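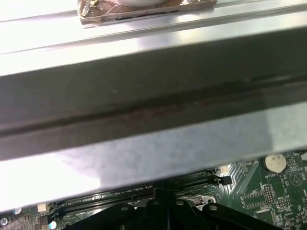

L. Demchenko

Workstation computer (interior)

A workstation computer is a desktop machine built for long, heavy work, such as drafting, film editing or the kind of number crunching that keeps an engineering office busy well past supper. From the outside it can look like any other office tower, only larger and a good deal harder to carry up a flight of stairs. The differences are mostly inside, and this article takes the reader under the side panel to meet the parts found there, with special attention to the processor and the socket it rests in. Power supplies and hard drives have longer articles of their own elsewhere in the Drisis Home and Office Encyclopedia, and are treated only briefly.

The motherboard

Nearly everything in the tower is attached, one way or another, to the motherboard. It is a large printed circuit board, very often green, with fine copper traces running over it like the streets of a crowded old town. White lettering is printed on the surface to help whoever has to work on it later. Some of the labels are plain English, and the word BATTERY beside the round coin cell is a welcome one. Others are short codes that mean a great deal to the people who laid out the board and very little to anybody else.

The coin cell keeps the clock running and, on many boards, helps preserve a handful of settings while the machine is unplugged. It lies flat in a small holder and can usually be changed in a minute. A computer that wakes up every morning convinced that it is many years ago is very likely asking for a new one, and it is a kindness to try that before anything more expensive.

The processor and its socket

The processor, or CPU, is a square package with a metal lid on top, called the heat spreader. The lid protects the silicon beneath it and carries warmth away to the cooler. In a workstation the processor may give off 100 watts or more under load, so the cooler that normally sits on it is a substantial thing, and has to come off before the processor can be seen at all. 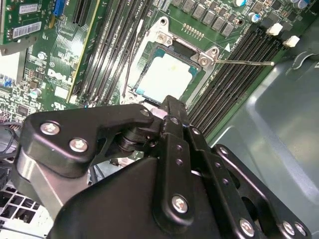 CPU socket on a Dell board, with the retention frame open and the processor resting inside.

Many workstation processors have no pins of their own. The underside is covered with flat contact pads instead, and the springy little contacts that meet them stand in the socket. This arrangement is known as a land grid array. A large socket of the type may hold well over 1,000 contacts, each one finer than a sewing needle and a great deal easier to bend. From any distance they blend together into a dark, finely textured patch with a hint of gold in it.

Around the contacts sits a plastic frame, and over the frame goes a hinged metal piece called the load plate, which presses the processor down evenly at its edges and leaves the middle of the lid showing. One or two levers hold the plate closed. It takes a surprising amount of force to latch them, and more than one beginner has stopped halfway, quite sure that something was about to crack. A firm push is normal on most sockets, provided the processor is lying flat and facing the right way. Small notches in its edges, matched by bumps in the socket, settle the question of which way that is.

A processor is best held by the edges of its substrate, the thin board that shows around the lid, and is lowered straight down into place and let go. It should never be slid from side to side. The name and model are marked on the lid, often in letters so pale that they have to be tilted toward a lamp - on an Intel Xeon, for instance, the maker's name may come up clearly while the lines beneath it stay stubbornly faint.

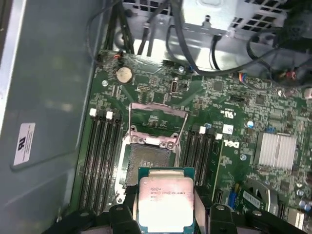

Vol. 7, page 744

Memory slots

Long, narrow memory slots stand beside the socket. Ordinary desktop boards tend to keep them all on one side, while larger workstation boards may place a bank on either side of the processor so that the wiring to each can be kept short. Every slot has a clip at one or both ends, which swings outward to release a module and snaps back when the next one is seated. White clips against black slots make a cheerful contrast and are easy to find in poor light.

Modules are normally added in matched sets, in an order given by the manual or printed under the side panel. Filling the slots in some other order will not usually harm anything, but the machine may run more slowly than it should, or decline to start until things have been put right.

Expansion cards

Further along the board are the expansion slots. The graphics card is generally the biggest resident here, with a shroud over its cooling parts. Along the back wall of the case the cards are fastened with screws or, in many office machines, with colored plastic clips that need no tools. Blue has been a common choice for such clips, and for drive rails and release tabs too. Once the eye has learned the color, it becomes a friendly sort of map to the parts that are meant to be moved.
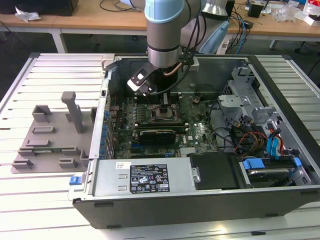
Power supply and drives

The power supply is a metal box with a printed label giving its voltages and currents, along with the usual rows of approval marks. It should not be opened, even when unplugged, as the parts inside can hold a charge for some time. In some towers the whole unit slides out once a tab is pressed, and can be exchanged without disturbing its neighbors.

Hard drives live in a metal cage or bay, held by plastic rails. Each drive takes two connections, one for power and one for data, and the data cable in most machines of the period is a thin, flat SATA lead. A tidy person will note which lead went to which connector before pulling any of them loose.

Care of an open case

The tower is most comfortable to work on when laid on its side, with the board facing up and the power cord out. Dust can be lifted from the fans and cooler with short puffs of air, the blades held still with a finger. A bare socket, though, is best left alone, and if it must stand without a processor for any length of time it ought to wear its plastic cover.

See also: Cooling fan; Memory module; Power supply; Printed circuit board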